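Chocolate Dipping Kit – Trudstead Sweets

I started dipping strawberries for the Sunday market in Drillham, and people kept asking what I used. So I've put it all in one box!

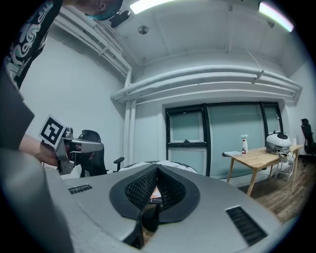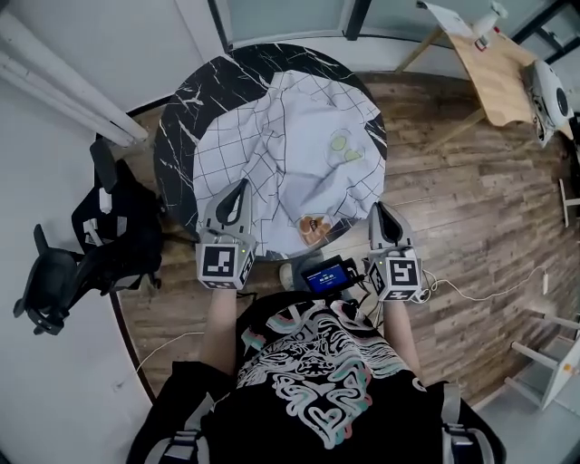
You get 2 long dipping forks, a silicone drying mat, a thermometer and 8 sheets of wax paper (more than you'd think you need, but you'll use them). I've also tucked in my recipe card, with the coating chocolate I like best from Ansari and how long I let each batch set – 15 minutes in my fridge, though yours may run warmer.

The forks are the bit I'm fussiest about. I tried loads of cheap ones and the prongs bent on the first caramel, so these are stainless steel and go in the dishwasher. The mat doesn't, sorry, the colour fades.

Chocolate isn't included. It melts in the post and I got tired of the sad emails.

Item no. 226. Pick up from the shop in Drillham, or I'll post it to you. Gift wrap is free, just leave me a note at checkout.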